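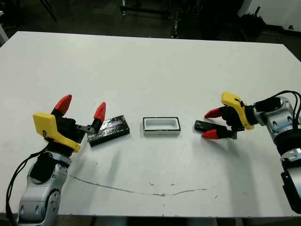
Telov has changed the way it looks after the two-armed cell at its Tistport workshop, after fingertip wear began to affect how the grippers closed on small parts.

The red tips on both arms are now checked every 30 hours of running and replaced as a set at 3,000 picks, whatever state they are in. Until March they were left on until an operator reported a fault.

Ketsara Nilsuwan, who maintains the cell, said the wear was slow and easy to miss. "The edges go first," she said. "The part still comes up, but it sits a bit crooked, and then it won't go in the tray."

Wrapped blocks are used for the check. The arm is stopped with its fingers open either side of the block, and the gap is compared left and right before the grip is tried.
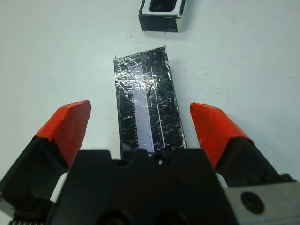 If the gap is uneven by more than 2 mm, the fingers are taken off and refitted, and the wrist camera is set up again. Changing the tips on both arms takes 36 minutes, including the test run – most of that goes on the camera.

Replacement tips come from Trundura, which also supplied the cables. Nilsuwan said the cables would be looked at next, as the loops over the right arm need to stay clear of the gripper when the wrist turns.

The same schedule will be used at the Jaidee site later in the year.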